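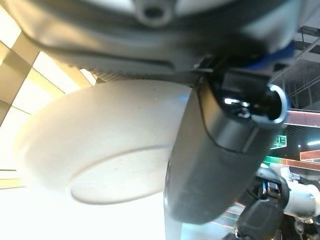 首页 | 使用指南 | 剧场工具 | 常见问题 | 联系我们
分类：舞台技术 / 灯光与提示

第三节　第一次在 Plorkel 里建提示表

好啦，软件装好了，账号也登上了，咱们开始干正事。我自己是做舞台监督的，以前一直用纸质提示本，铅笔改了又擦，擦了又改，到首演那天本子都快擦破了。换到 Plorkel 以后我花了一个晚上才摸顺，下面就按我当时的顺序写，您跟着走就行。

开始之前请准备好：定稿或者接近定稿的剧本（PDF 或文本都行），灯光和音响设计给您的提示清单，还有一台能连上剧场内网的电脑。

1. 打开 Plorkel，点左上角的“新建剧目”，填剧名和场馆。场馆名以后会印在每一页报表的页眉上，别像我一样随手打个“测试”，结果全组人拿到的表上都写着“测试”，被笑了一个礼拜！

2. 点“导入剧本”，选文件。导入完会弹出页码对照窗口，把软件里的第 1 页对到您剧本正文的第 1 页，封面和人物表跳过。

注意：单个文件最多 4000 行。我那部音乐剧超了，只好按上下半场拆成两个文件，导入以后再用“合并”接起来，页码会自己续上。

3. 在右侧栏新建部门。我一般建灯光、音响、吊杆、追光四个，每个部门挑一种颜色。颜色尽量拉开差距，后台那点蓝光底下，深绿和深蓝根本分不出来（我试过，真的别试）。

4. 设置编号。灯光从 1 开始，音响我习惯用字母，吊杆从 901 开始。用什么规则都可以，跟设计师商量好就行，但一个部门里别混着用。

5. 把光标放到触发的那句台词或者动作上，按回车，选部门，填编号，再写一句简短说明，比如“她关门，全场收暗”。说明控制在 20 个字以内，再长的话在提示窗口里会折成两行，演出时看着特别费劲。

6. 给每个提示加“预备”。选中提示，点“添加预备”，软件默认往前放半页。对话密的戏半页太近了，我会手动拖到一页左右的位置。几个部门同时动作的话，预备可以合成一条来喊。

注意：预备标记跟着台词走，不跟着页码走。剧本删了那句台词，预备会变成灰色挂在页边，得自己重新放。

7. 全部填完以后点“检查”。软件会列出重复的编号、没有预备的提示和空白说明。我第一次点出来 82 条，吓得去倒了杯水……后来发现大半都是空白说明，批量补一补很快就清掉了。

警告：涉及吊杆、升降台和活门的提示，一定要在设置里勾上“需人工确认”。Plorkel 只负责提示，不负责安全。机械动不动，永远由现场操作员看清台面以后决定，软件上亮绿灯也一样！

8. 点“共享”，输入各部门负责人的邮箱。权限有“可看”和“可改”两种。我的建议是彩排阶段给设计师“可改”，进技术合成以后全部收回成“可看”，改动统一报给舞台监督来录。我们组的灯光设计 Chiamaka Okafor 起初嫌麻烦，在合成第二天跟我说还是这样清净。

9. 打印备份。“文件”菜单里选“导出纸质版”，左侧留装订边，单面打印，右边空白页可以写临时改动。每次联排以后重新导一份，旧的那份划掉封面再收起来，免得拿错。

小提示：断网的时候 Plorkel 会自动切到离线模式，窗口顶上出现一条黄线。这时候照样可以喊提示，但别人看不到您的改动，等黄线消失再接着编辑比较稳妥。

要是导入以后中文引号全变成了问号，回到第 2 步，在“编码”那一栏改选 UTF-8，重新导一遍就好。已经填好的提示不会丢，不过我还是会先导出一份再动手。

下一节讲怎么把提示表接到对讲和提示灯上，需要用到剧场的接线图，可以先去找技术主管要一份。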